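The letter from Prirkham came in August, and Virgil Anghel read it standing up, with his shoes still on. His aunt Pîrvu was selling the house. If he wanted anything from it, he should come before the end of the month.

He took the early bus. The road went over the river at Sidwood and then climbed for a long time between plum trees. He was 12 the last time he made this trip, and he was sick twice on the curves. Now he only felt old.

His aunt opened the door before he knocked. She was smaller than in his memory, but her voice was the same.

"You are thin," she said. "Leave your bag. We will eat first."

They ate soup and did not speak of the house. She asked about his work and he told her that it was fine. She asked about Elena and he told her that it was also fine, and his aunt put down her spoon and looked at him. 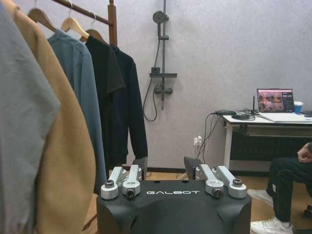 "When did she leave?" she asked.

"In the spring."

She nodded and gave him more bread. After some time she said that his uncle also left once, for six weeks, and lived above the Jaretti bakery in town. Virgil had never heard this story. In the family they always said that the uncle had been in the hospital with his lungs.

"His lungs were perfect," said his aunt. "He came back with a cake. I threw it to the chickens, and then I let him in."

"Why did you let him in?"

"It was raining."

She stood up and took the plates. Through the window he could see the walnut tree, and under it the bench where his uncle used to repair radios for the whole street. One leg of the bench was now a pile of bricks.

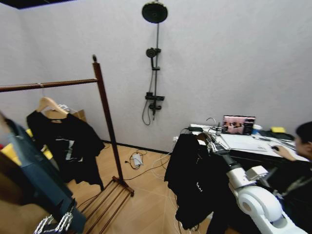 "What do you want to take?" she asked from the sink.

He had thought about it on the bus. He wanted the brown radio, the one that found only one station, and he was ashamed to ask because maybe she listened to it in the evenings.

"The radio," he said finally. "If you don't need it."

"It doesn't work for four years already."

"I know how to repair it," he said — this was not true, but his aunt was already drying her hands and going to look for the key to the cupboard.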